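About us
Home > The lab > About us

Unach is a small research group working on how robots learn to handle cloth. Towels, sheets, t-shirts, the stuff that never sits the same way twice. We started in May with one bench and a heap of laundry. Still got the laundry.

What we do

People do the job first, with grippers held in the hand. The recordings go into training, and a policy comes out the other end that an arm can run. No teleop rig, no arm in the house. Means we can work in real bedrooms and not just a lab with grey walls.

Main line of work at the moment is Mellex, our method for two-handed folding. Short version: most folding mistakes begin at the grasp. Pick up two layers when you wanted one and everyhting after is a mess. So Mellex learns the grasp and the fold as seperate stages, and is allowed to go back and pinch again before it commits.

Where we've got to

Latest set is 2,260 recorded folds. 2,222 kept after checking, the rest binned (bad sync mostly). 127 different items of cloth.

Main result so far: training on lots of homes beats training on lots of repeats. We held back 1,000 folds from a single room and swapped in the same number from mixed rooms. Mixed won, clearly, on cloth it hadn't met before. Plain towels gained least. Anything with a print gained most, which we didn't expect and are still picking apart. Lighting may be part of it.

What still goes wrong: thin cotton, fitted sheets, anything with a hood. Very soft bedding underneath too, the fingers push down into it and the policy misjudges the height.

Who we work with

Lozano make our finger pads and put up with us changing our minds. Troltier run the storage and the labelling tool. Both have been in since the start.

Peach cloth with cartoon prints, on the bed, hand-held grippers:

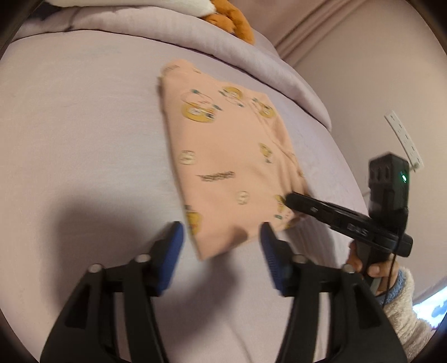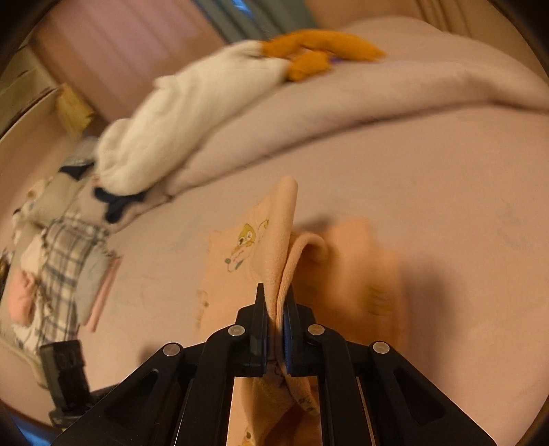 Get in touch

Got a spare room and a lot of washing? We're after more homes for the next round, any size, tidy or not. One visit is a morning. We bring the kit, you choose the cloth. Use the form on the contact page and say roughly where you are.

Students: project places are listed under Join. Please read the Mellex notes before writing, saves us both time.

Page last updated Sep 13, 2022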